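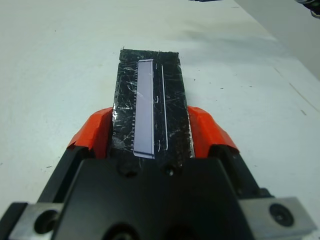

Two arms, one table: what are the rules for handing a part over?

Piyumi Munshi
We have two arms sharing a table at our Prerkville workshop. One holds a flat black part in its jaws and the other comes in to meet it. I've been asked to write a one-page set of rules. What should be on it, and is there a standard we should be reading first?

Kumudini Begum
Start with ISO 10218, both parts, and do a written risk assessment before you write any rules. On your page I would put:
Only one arm moves at a time near the part.
Slow speed whenever a person is within reach - ours is capped at 60 mm/s for handovers.
Loose tape and wire are checked before each run.
Grip force is written down for each part.

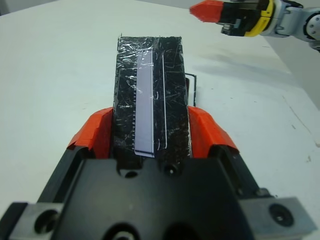

The tape check matters most with wrapped parts. Wrinkled film can shift under the pads, and a loop of wire sticking out at the side can catch a finger as the second arm closes in. Tuck it in or agree an approach from the other side, and put that in the rules too.

Sabina Miah
Agree with the above. We also inspect the finger pads every 1000 cycles and sign the sheet. Not sure if that's in any standard, it's just what we do.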